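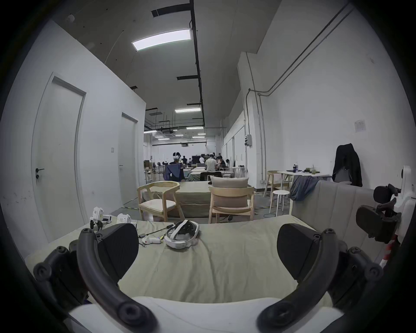
*A hand-held gripper, jaws open, with a headset and controller on the sheet beyond.*

# The Arm Did What We Showed It

In August a robot arm at Soltdale reached for a towel, missed it by 80 millimeters, and pushed its fingers into the tabletop until the force limit tripped. Then it backed off, waited the polite interval we had programmed, and did it again. It went on doing this through most of a lunch break. By the time someone noticed the smell, the wrist had a cracked mounting plate and the table had a row of dents so evenly spaced you could have used them to plant beans.

The incident report blamed the arm. Incident reports usually do, the arm being the only party in the building that won't write back. It was filed under "manipulator fault," a replacement plate was ordered, and a sticker went on the base asking people to keep clear. I have a lot of respect for stickers. I have seen one hold up an entire safety program.

But the arm was fine. The arm had gone exactly where it had been taught to go, with a repeatability its manufacturer could be proud of. The trouble was in the teaching, and the teaching was done by us at Oltura, by people in headsets squeezing plastic grippers over a bedsheet.

If you haven't done this work, it's less glamorous than the funding announcements suggest. You hold a gripper in each hand. You wear a headset that keeps track of where your hands are. You pick up a towel, fold it, put it down, shake it out, and start over, and every motion is stored so that a machine can someday be as bored as you are. The grippers know how wide their jaws are open. They know nothing of where they are in the room. For that they take the headset's word.

And one headset, for part of the summer, was lying.

## What the headset said

The short version is that when a headset sleeps and wakes, it has to work out where it is again. Most of the time it does this well. Sometimes it decides the world has moved over a bit, and since it has no rival opinion to consult, the world moves. The person wearing it sees a small hop and blinks. The recording doesn't hop at all, if the recording starts after the hop. It simply begins in a room that is 80 millimeters to one side of the real one.

Every motion in such a recording is smooth and sensible. The hands meet and part as hands should. Play it back on a screen and you'd give it a passing grade, as our reviewers did. The only thing wrong with it is its relationship to the table, and the reviewers had never been shown the table.

We had 2362 folding recordings in the batch that went to Soltdale. When Giang Tạ finally lined them up against a fixed marker, 412 turned out to have been made in the neighboring universe. That was enough for the model to learn two tables, with a certain amount of confidence in each. On most attempts it picked the real one. Over lunch it had a change of heart, and being a consistent machine, it stayed changed.

I'd like to say a clever check caught this. What caught it was Giang getting annoyed that the folds drifted left in her plots and refusing to drop the subject through two meetings in which she was invited to drop it.

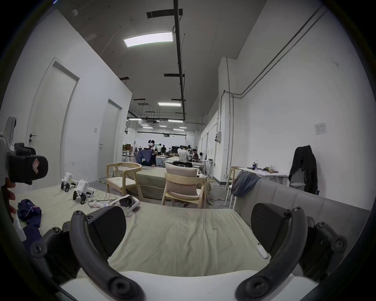

Hertta Vuorinen read a draft of this and objected that I was being romantic about the hardware. A force limit that allows unlimited retries, she wrote, is a hammer with manners, and anyone who shipped one had no business pointing at the data. "You could have fed that arm perfect recordings for a year," she went on, "and it would have found some other way to get lost. Arms get lost. The question is what it does next, and yours kept knocking."

She's right, and I've been carrying that around in a bad mood ever since. The retry logic was ours too. It was written for a part feeder, where a second try is cheap and usually works, and it came across to the folding job along with everything else in the folder. It had a setting for the maximum number of attempts. The setting was 200. I asked who had chosen that and received a silence of very high quality.

Still, I don't think her point and mine compete. A machine that gets lost should stop. Agreed, and ours does now, after the second contact, with a light and an unpleasant noise. But if that's the whole repair, we've bought a machine that stops politely in the wrong place, and we'll reset it each time, and after a week or so someone will find the reset tiresome and raise the limit. I know this because I've been that someone.

## The glamour gap

My real complaint is about attention. In this business a failure at the robot end gets a meeting room, a whiteboard, and a vendor on the phone. A failure at the recording end gets a shrug. The arm weighs as much as a refrigerator and can break your wrist, so we fence it and lock it and give it a red button. The headset weighs less than lunch. It goes down on the sheet between takes, on its side, with its cable wherever the cable happens to fall, and it is then trusted to tell the refrigerator where to go.

I'm not pleading for a fence around the headset. I'm saying the danger travels. It was created in a room where the worst thing likely to happen to anyone was a sore shoulder, and it showed up weeks later in another building, attached to a motor. Between the two there were a file transfer, a training run, and a sign-off sheet, and each step treated the one before it as settled.

Margus Zariņš, whose name is on that sheet, told me he had signed for "data complete." It was complete. All 2362 files were present. No line on the form asked whether they had happened in the right place, so he didn't answer that, and I can't fault him for declining to answer a question he hadn't been asked. I can fault the form. I wrote the form.

What we do at the recording tables now costs very little. At the start of every take, and again at the end, each gripper touches a fixed mark, and the software compares where the mark is with where the headset claims it is. If the two disagree by more than a finger's width, the take is thrown out on the spot. Vaida Dambrauskienė wanted a tighter limit and will probably get one. The first morning we ran it we lost so many takes that people assumed the check was broken, and there was a movement to switch it off until after the deadline. The check was working. We had just never met our own error rate before, and we didn't care for its company.

There was also a complaint that it interrupts the rhythm. This is true. Folding has a rhythm: you stretch the towel between the two grippers, let the middle sag, bring the ends together, and your mind wanders off to dinner. Stopping to touch a mark is like being asked for your ticket every time you turn a page. I did a session myself and hated it by the tenth towel. I kept doing it, with the bad grace of a man who has seen the invoice for the mounting plate.

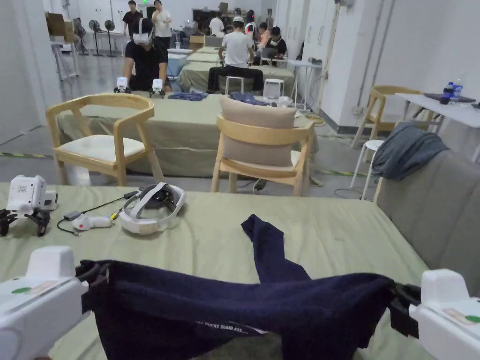
## What I'd like changed

I'd like incident reports to have a box for "the machine did as it was taught." Francine Ross at Stellgate tells me theirs has something close to this, and that it gets checked more often than anyone there had expected or wanted. Ours still offers mechanical, electrical, software, and operator. Faced with that menu, people pick mechanical, because metal doesn't sulk.

I'd like the people who do the recording to hear about it when something breaks downstream. Ours learned about the dented table from me, in a hallway, well after the replacement plate had been fitted. One of them remembered the hop right away. He'd seen it more than once, figured it was his eyes, and taken a break. He had mentioned it to the next person on the rota, who had it too. That conversation contained the entire diagnosis, and it took place next to the water bottles weeks before the arm ever moved.

And I'd like the 412 kept. The usual thing is to delete bad recordings, quickly and with some embarrassment. We've put ours in a folder of their own and we run every new checking script over them first. Two scripts have passed them as excellent. One of those was mine, and I was quite fond of it.

The dented table is still in use at Soltdale. They've turned it around so the marks face the wall.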